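Week 4: Touring acts and the crowd that comes with them

Okay, last week I got carried away on ticket pricing and we never reached crowds, so I'm starting there. If you missed it, the reading is chapter 12 and Ningsih Goh has put her own notes in the shared folder (they're neater than mine!).

1. What a first tour does to a town

I keep coming back to the Breltura shows because they're such a handy case. A mid-sized pop group, no radio play in the region, a hall in Inholm that normally hosted brass bands. The promoter printed 158 posters and figured that would do it. People came by bus from two valleys over, and half of them knew the songs from copied cassettes passed around at school. So when we ask how "new" a band is to an audience, we have to ask about the tapes as well as the charts.

Have a think about who in your own family heard music that way. My uncle had a shoebox of 53 tapes and not one had the right label on it.

2. Reading a set list

A set list is a historical source, same as a letter or a review. Look at where the slow songs fall, and what gets saved for the encore. On the Breltura night they played the ballad second, which is a strange place for it, and my guess is they were nervous and wanted something they could play in their sleep. You're welcome to argue with me on that one. 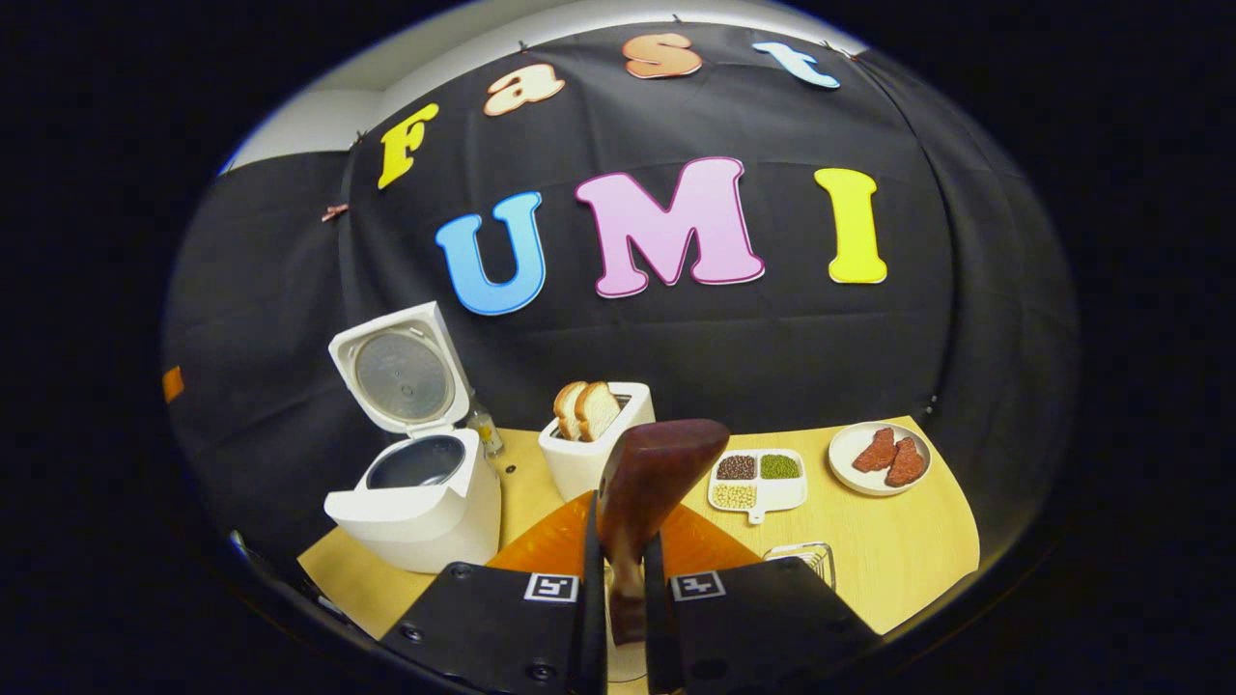 3. The press the next morning

The Ogilvie paper gave the concert four lines under the livestock prices. The Flinilari fan newsletter gave it 30 pages, with drawings. Neither is neutral and I'd like you to use both. When you quote the newsletter, watch the colour of the language, because the writers were teenagers and everything is the best ever.

4. For next time

Pick one concert, any country, any decade. Find one review by somebody who was paid and one account by somebody who wasn't. Write a page on what each leaves out. Bring it printed, please, my eyes are not what they were.

Tutorial starts at 2 pm, usual room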